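# Recording two-handed examples without losing your mind

I've recorded 1,094 of these at our Jernham site now, and the thing I wish I'd done from the start is slow down.
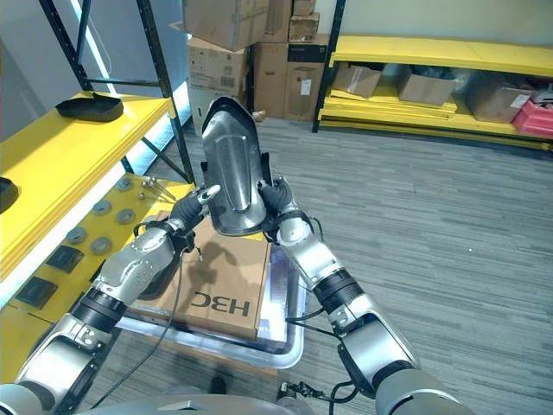 Two hands on one part is the fiddly bit, so get your grips sorted before you press record. Here's how I run a session:

1. **Pick one task and write it in a single sentence.** Mine is "lift the plate off the box with both hands and hold it upright".
2. **Practise until it's boring.** I do 19 dry runs - yes, really!
3. **Move the start position a bit each time.** A few centimetres or a slight turn is plenty.
4. **Keep both grips steady before you lift.** If one hand tugs early, the model will learn to tug early too.
5. **Label as you go.** Good, poor or bin. I tried leaving it all till teatime once and couldn't remember a thing.

Keep the poor ones in their own folder (Wellington Cavalcanti talked me into this, and I've used them loads for checking).

Stop at 200 a day. Past that my hands get lazy and it shows in the recordings. We're aiming for 2,000 before the first proper training run at Besby.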